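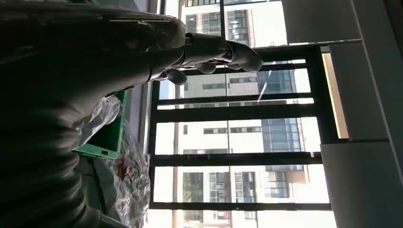
What should happen to the clear wrap that comes off a delivery of cloth?

Clean wrap gets flattened, folded and kept for the next parcel out. Wrap with tape, labels or grit on it goes in the film sack for recycling.

Packing bench, February 21, 2022

Spent the morning and part of the afternoon on the soft goods and the packaging that comes with them. Writing it up so Catherine can carry on from here if I'm at Tritby later in the week.

The backlog is the delivery from Druvness, job 1778, plus whatever had been pushed under the bench before it. Most of the volume is plastic. The cloth takes up far less space once it's out and folded, and I should have started with that instead of trying to tidy the wrap first. An hour went on flattening film that sprang back up every time I let go of it.

Order I ended up with:

Take the cloth out and put it straight on the clean end of the bench.
Pull any bags out of the crate and shake them over the bench, in case there's a label or a swatch in the bottom.
Cut tape off the wrap. Don't peel it, it takes strips of film with it and then the sheet is no use.
Fold the wrap in half along its length, press the air out with a forearm, then roll from the closed end.
Put the roll in the crate on its end so it can't open.

Rolling works much better than folding into squares. Squares slide over each other and the pile is back on the floor by lunch. The stiffer, crackly film doesn't want to be rolled tight, so I leave those loose and put a turn of paper tape round the middle. Paper tape only. The brown plastic tape pulls when it comes off.

The green plastic crate is the one for wrap and bags. Leave the slot in the side clear so there's somewhere to get a hand in. I had a bag hanging through it at one point and lifted the whole lot by the bag, which tore.

Bags. Keep the large see-through ones if they have no holes. Test is to close the neck in one hand and squeeze. Small ones aren't worth the effort and can go in the film sack. Coloured film and anything printed goes in a separate sack, as the collection people send it back if it's mixed with clear. Bastian says they only look at the top of the sack. I would still sort it.

Grey cloth

Fold notes for the thicker grey. It creases badly if it's been pushed in anyhow, and the creases along the middle of the piece are the ones that matter for cutting. Lay it out, smooth from the centre towards the selvedge, fold selvedge to selvedge, then roll on a tube if there's a tube. If there isn't, fold in thirds with a sheet of wrap between the layers and nothing heavy on top.

Tried pressing one corner with the iron at the middle setting through a damp cotton cloth. Crease went down but left a slight shine when held up to the window. Tried again on the wrong side of the same corner, same setting, and there was no shine. So wrong side only from now on. I have marked the corner with a chalk cross so it doesn't get cut into something.

The shiny coated stuff must not be ironed at all. Hang it over the rail and leave it. Some of the coated pieces look very like packaging when they're bunched up with it, and I nearly put one in the film sack. Feel for a woven back before throwing anything away.

Length check on the end piece: tape measure says 309 cm, the ticket says 100 more than that. Either the ticket belongs to another piece or it was cut before it was sent. I've pinned the ticket to the cloth and left both on the shelf. Catherine to ring Druvness, she has the contact.

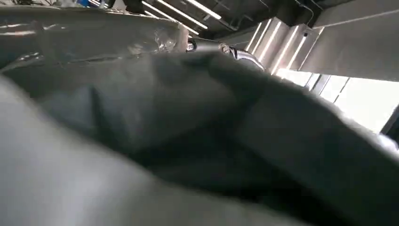 Storage

Shelves as they stand this afternoon. Top shelf is rolls on tubes. Middle is folded grey, coated pieces to the right of it. Bottom is for anything waiting on a query, which at the moment means the short end piece and a bag of offcuts from the Tiedemann covers. The offcuts could go to sampling if Bastian doesn't want them. He was going to look at them in January and I don't think he has.

I'd like a cover over the middle shelf. Cloth up there collects dust on the fold, and on the darker grey it shows as a line that takes a fair bit of brushing. An old sheet would do. Redex quoted for a fitted one and it was more than I'm prepared to spend on keeping dust off — the quote is in the back of this book.

The rail needs a proper stop at the end. Coated pieces creep along it when the door goes.

Still to do

Rest of the wrap under the bench, left-hand side. I only got as far as the leg.
New blade in the tape cutter. It's snagging the film.
Paper tape, nearly out.
Label for the crate, both long sides, so it stops filling up with cardboard.
Ring about the short length (Catherine).
Decision on the offcuts (Bastian).
Ask whether the clear wrap can go back to Druvness on the return run. They reuse theirs and the van goes back light.

Added later: Bastian came by and would rather the grey went on tubes from now on, all of it, including short pieces. Fine by me but there aren't enough tubes. He'll bring the spare ones over from Tritby — until then, thirds with wrap between the layers as described.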